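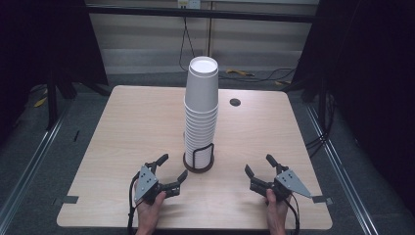
Paper cups in their holder, Plorow.

Day six, Unby to Plorow. Awake at ten past five because the farm dog was. It had stopped raining but the tent was soaked on the inside as well as the outside, so I packed it wet and put it on top of the rear rack under the bungee, where it dripped down my back wheel all morning. Breakfast was two bananas and the end of the rye bread. Rodel had porridge and offered me half, which I should have taken.

We were on the road by half past six. The first stretch out of Unby follows the canal and is flat, with good gravel, apart from one place where tree roots have lifted it. Saw a heron and two anglers who didn't look up. Rodel's front mudguard has been rattling since day two and he has now wedged a piece of inner tube in it. It was quiet for an hour or so, then it started again.

The climb begins straight after the lock. The guide leaflet gives it as 603 metres up in total, spread over three hills, and I had been dreading it since we planned the route in the winter. The first hill was all right. The second one is the bad one. The road goes up through larch woods with no bends at all, so you can see the whole of it from the bottom. I walked the top third. My right knee has been sore on the outside since day four and I have decided I am not proud about walking. Rodel rode it, waited at the top and ate all his nuts.

Met Reinhold Oltmanns again up there, the man with the recumbent from the campsite on day three. He was sitting on the wall mending a puncture, his third. He says it's the new tyres, Skirico ones, and that he is going back to his old make as soon as he finds a shop. Mine are the same sort and I haven't had a puncture yet, so I said nothing. He is going on to the coast by the northern road and reckons he has another 162 kilometres to go. We gave him a patch from our tin. He gave us a pair of his tyre levers, which are better than ours.

The third hill I don't remember much about. It was misty and there were sheep on the road.

Coming down was cold. I had taken my gloves off for the climb and couldn't be bothered to stop and get them out, and by the bottom I couldn't feel the brake levers properly. Must keep them in the bar bag, I have written this before. There is a cattle grid right after the last bend which is not on the map. Fine in the dry. Today I took it at walking pace with both feet off the pedals.

Plorow at a quarter to one. It's bigger than I had thought, with a proper square and a covered market, though the market was shut. We put our things over the railings by the bus stop to dry and looked like a jumble sale. Soup at the café (leek, very salty) and then a slice of plum cake each, and then another slice.

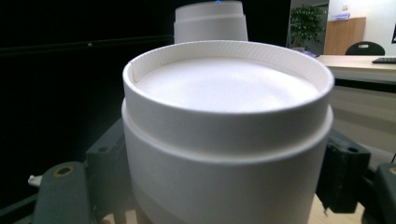
Also Plorow.

Spent the afternoon on bikes. Weidemann's is down a side street behind the church and easy to miss. Frau Engelhardt – Ilse, she said later – runs the workshop and looked at my chain with her little gauge and shook her head. So a new chain, and a new cassette as well, because the old one would have skipped with it. She had it all done in 40 minutes while I stood about reading the notices. 100 euros with the labour. I had hoped to get home on the old one, but changing down on that second hill sounded like cutlery being dropped and I think it would have gone in the next day or two. She also moved my saddle back slightly and told me to try that for the knee before I spent money on tablets. Will see tomorrow.

She wouldn't touch Rodel's mudguard. She said the bracket was cracked and she didn't stock that one. He is back to the inner tube.

The campsite is 2 kilometres outside the town by the reservoir. Almost empty, clean showers, hot water on a token. The warden, Wolfram Thiele, came round at six for the money and stayed to talk about the weather, which he thinks will clear from the west by mid-morning. He also told us the bridge on the valley route is closed until the end of the month. That means going round by the old quarry, an extra 21 kilometres on what was meant to be the easy day. Rodel wants to try the bridge anyway and carry the bikes across. I don't. We left it there and will talk about it at breakfast.

Tent is up and nearly dry. Washed two pairs of socks and the blue jersey. Rang Irén from the wall by the gate, which is the only place with any signal. The tomatoes are in the ground and next door's cat has been in the shed again. She has had a letter about the boiler, which can wait. She asked if I was enjoying it and I said yes, and then we were cut off.

Pasta with tinned fish for supper. Need for tomorrow: gas, bread, plasters, something for Rodel's bracket (jubilee clip?). The shop opens at seven.

Knee – a bit swollen, not worse than last night. Half past nine and still light. Going to sleep.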